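Left gripper drops out halfway through a fold, anyone else had this?

Bastura community help > Hand-held grippers > Faults

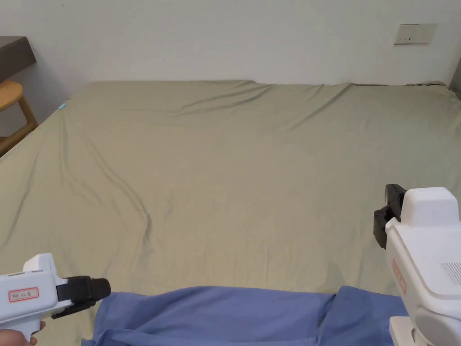
Kaiwen Peng asks if it's always the left one, and whether anybody has tried swapping the cables over before blaming the gripper. Fair point, did that, see further down.

Posted by Sơn Kim

Right, quick version as I'm back on it at 6 tomorrow. Bedding tasks, two hand-held grippers, cloth flat on the bed, pick up both ends, fold, put down, next. Fine on the table for weeks. Since we moved on to the bed the left one keeps going. Jaw shuts on the cloth, I lift, then the trigger does nothing. Won't open. Doesn't beep or anything. Software still says connected, both sides green, and the recording carries on like nothing happened, only the left jaw value is stuck on whatever it was at the time.

So I don't know till I try to let go. Saturday I lost 19 takes before I noticed, because the first few came free with a tug and I thought it was my grip.

What bothers me more is the other thing it does. After a bit (not always) it comes back by itself and the jaw snaps to wherever the trigger is. Hard. Caught the side of my finger while I was pulling the cloth out. No blood, bit of a bruise, but I wasn't expecting it.

Tried so far:
Swapped the cables left to right. Fault stayed with the left gripper.
New cable. Same.
Restarted the recorder, restarted the laptop, no diffrence.
Log has "jaw stale 1,037" just before it sticks. Every time, same number. Can't find that anywhere in the manual.
On the table it ran all morning without doing it once.

Is it the gripper or is it me? Do I send it back? We've only the one pair at Felton and I'd rather not lose it for a fortnight.

Wan
had this. turn it off and on, hold the trigger in while it boots. worked for me, might be a different fault tho

Kaiwen Peng
Before anything else, please stop pulling cloth out of a jaw that's still powered. Unplug that side first, wait for the light to go out, then open the jaw by hand with the release. If yours is stiff, work it slowly, don't lever it with a screwdriver. The snap when it comes back is it catching up with the trigger all in one go and it won't care what's in the way. And take your finger off the trigger as soon as it sticks, so it's got less to catch up on.

Now the fault. Your 1,037 is how old the last jaw reading is, in milliseconds. The recorder writes that line once when it goes past a second and then never again, so same number each time just means same check, same timing. It isn't a fault code. The green light only tells you the cable is live.

Table fine, bed bad, fault stays with the gripper - I'd look at the plug where it goes into the grip. On a table you work more or less level. On a bed you're leaning in and turning your wrists down to get under the cloth, and the cable gets dragged sideways. We had one on the Bandelex job where the socket had cracked off its board on one side. Looked perfect. Only went when you bent it.

Check it like this. Empty jaw, nothing near it, trigger released. Watch the jaw value and waggle the cable at the grip end, gently, up down left right. Give it 10 goes each way. If the value freezes in one direction you've found it and yes it has to go back, or to someone who can solder. Don't tape it up and carry on, I did that and it cost us 131 takes that all had to be thrown out.

If waggling does nothing, try the trigger spring. Fluff gets in there. Wan's boot trick resets the trigger zero, so it would help with that one but not with a loose socket.

Also set the recorder to stop on stale data. It's off by default, no idea why. Settings, safety, second tick box.

Sơn Kim
Waggled it. Freezes pushing down and to the left, almost every go. Comes straight back when I let go of the cable. So socket then. Tick box is on now, thanks. Will ring about a repair in the morning, unless anyone near Felton has a spare left?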